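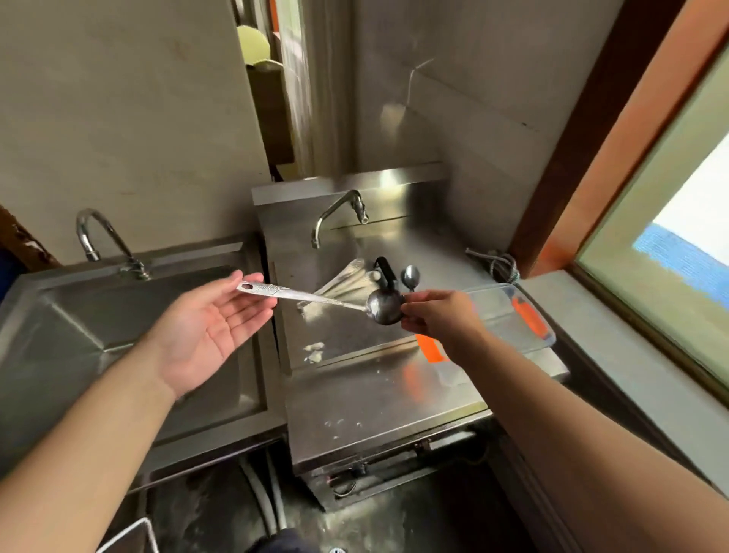
Pevberg Kitchen Washing Set: Data Card

Summary

The Pevberg Kitchen Washing Set documents the washing and sorting of utensils in a shared institutional kitchen. It contains 1048 clips, divided into 1000 for general use and 48 held back for checking. The set is maintained by Celeste Godoy. Questions about the labels should be sent to Gerardo Guerra.

Contents

Each clip covers one step of dish work at a sink or on the counter beside it. Items include ladles, spoons, other metal utensils, and plastic containers. Fixed fittings such as faucets, backsplashes, and drains are labeled only when a hand touches them.

Labeling rules

A ladle is labeled as one item, with separate marks for handle and bowl. When both hands are on an item, each hand is recorded with the part it is touching. A hand that supports an item from below is labeled "support" — the fingers do not need to be closed. Utensils lying together are labeled "bundle" unless one of them is picked up. Food scraps on a counter are labeled "residue" and are not assigned to a dish.

File layout

The clips are stored in 8 folders, one for each work area. Every folder has a plain text list of its clips and a table of labels. Clip numbers do not restart from one folder to the next.

Known limits

Steel surfaces reflect light, and the edges of metal items can be hard to place against them. Clear containers are labeled by their outer shape; contents are labeled "unspecified" unless they can be named with confidence. The set does not record water temperature or detergent.

Changes

The current version, dated Wednesday, April 15, 2026, corrects 168 labels in which "spoon" had been entered for "ladle." The next review is planned for July.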